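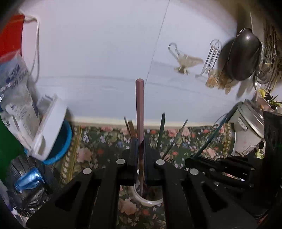

Home Projects Reports Grants Contact

Drultberg Community Kitchen – progress report to the Juvetti Fund

Period covered: to the end of December
Submitted 7 Jan 2024 by Hugo Toledo

The second payment went on table linen, utensils and storage for the Wendden room. We have spent almost 300 of the amount set aside for small items, and the receipts are in the folder we share with you.

Utensils. The old drawer was too shallow and jammed every time it was opened. Chopsticks and cooking sticks now stand upright in a white round holder on the counter, and forks hang from wire hooks on the wall, next to the cream gravy boat. The chopsticks were bought in colors so that people can match a pair quickly. Coetzee supplied 12 pairs and we have 11 left. We do not plan to replace the missing one.

Cloths. The plain covers we started with showed every stain and were back in the wash after each lunch. We changed to a dark green print with roses and small flowers, finished with a patterned border. It was sold by the length, so we cut it ourselves. The hems are still to be done – the sewing machine was out for repair through most of December.

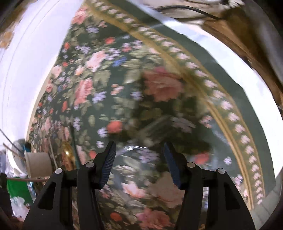 Keabetswe Matlala wrote in the room book that the dark cloth was the right choice but that the edges should be hemmed before it goes through the wash many more times, and asked whether a second one could be bought from the same roll while the shop still has it. We have asked the shop to hold a length until the end of the month.

Use of the room. The lunches served 56 people over the period. Setting up is quicker than it was, mainly due to the utensils being out on the counter. Washing up still takes too long, and the sink is a matter for the building owner.

Still to do: hem the cloths, put up one more hook for the ladles, label the shelf under the counter. We expect to finish these before the next payment is due and will send the remaining receipts then.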